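News > Business > Packaging and Print

Drodura to change ink supplier for carton date codes

Packaging converter Drodura will replace the solvent-based ink used for date and batch codes on its folding cartons with a water-based product from Grurent, the company said on May 11, 2026. The change applies first to the Dretgate plant, where two of the site's coding lines will switch over in June.

The decision follows an internal review of code legibility on dark board. Cartons with a heavy flood coat of brown or red absorb less ink than plain stock, and codes applied over that coat tend to spread before they set. Retail customers had returned pallets on which the batch number failed a scan at the receiving dock. Drodura did not say how many pallets were involved.

"The code is the last thing printed and the first thing checked," said Siiri Stankevičius, technical manager at the Dretgate plant. "If the contrast drops below the customer's limit, the whole pallet is held, whatever the condition of the goods inside."

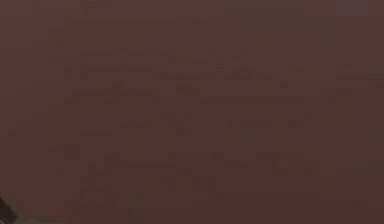
Under the new specification, codes will be printed in an opaque pale ink directly onto the coated panel. Drodura previously left an uncoated window in the artwork for this purpose, a method that depends on accurate registration between the press and the folder-gluer. A shift of 3 mm was enough to put part of the code outside the window.

Grurent will supply the ink in 10-liter containers under a contract that runs for two years. Printheads on the lines concerned will be fitted with a recirculation unit to keep the pigment in suspension during stops. Line speed is expected to remain unchanged, although drying time on fully coated board is longer and a warm-air section will be added ahead of the stacker.

Drodura's second site, at Magbanua, prints mainly on uncoated board and will keep its present ink for now. Stankevičius said a decision on that plant would depend on scan results from Dretgate – in particular, rub resistance after cold storage.

Customers with approved artwork do not need to resubmit files. The existing code window may be left in place or filled at the next scheduled revision. Financial terms of the supply contract were not disclosed.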